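Home | Reviews | Kitchen & Table | Toys | Archive | About

Wipe-clean checked tablecloth: ten months of use
Reviewed by Tumaini Mwaipopo, December 2023

I bought this tablecloth from Skalbridge in the winter sale for the table where we eat, draw, sort the shopping and play. It is a plastic cloth in red, pink and white checks. I had been using cotton ones and washing them twice a week, and I wanted something I could clean with a sponge.

Setting it down

It came folded in a flat packet and the creases took a while to go. I left it on the table overnight with books on the corners, and by the end of the week it lay flat enough. A hair dryer on low will speed this up, but keep it moving.

The pattern is busier than I would normally choose. In practice that helps, as crumbs and small marks don't show much between wipes. Soft toys live on our table as much as plates do, and on the old cotton cloth they picked up whatever had been spilled.

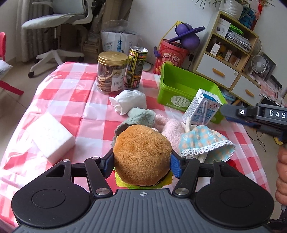
Fluff is the one thing the cloth does attract. Plush toys shed a little and the bits cling to plastic in dry weather. A damp cloth gets them off, a dry one just moves them about. If you have a lot of fuzzy things, expect to do this most days.

Cleaning

Juice, jam and milk wipe off with warm water. Tea needs a drop of washing-up liquid if it has sat for an hour. Felt pen was harder, and one blue line near the corner is still faintly there after three goes with bicarbonate of soda. Turmeric I can't speak for, but my neighbour Nevzat Yalçınkaya has the same cloth and says it stained his for good.

I don't put hot pans on it. The packet says to use a mat, and I do.

Grip

Cartons and jars stand well on it. The surface is smooth without being slippery, and the cloth itself stays put on a wooden table. It did slide on the glass one we tried it on first. I bought a Bumisitz underlay for that, which fixed it but cost nearly as much as the cloth. 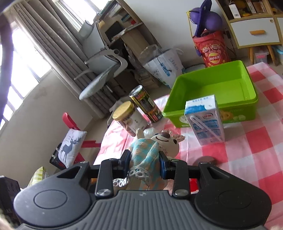 Verdict

It does the job and still looks decent. The hem has begun to curl on one short side, and I would have liked a slightly thicker plastic. I'd buy it again at the sale price, probably not at the full one. Wait until January if you can.

Good: quick to wipe, hides crumbs, doesn't need ironing
Less good: collects fluff, felt pen lingers, thin at the hem

Contact | Copyright Udari Reviews | Back to top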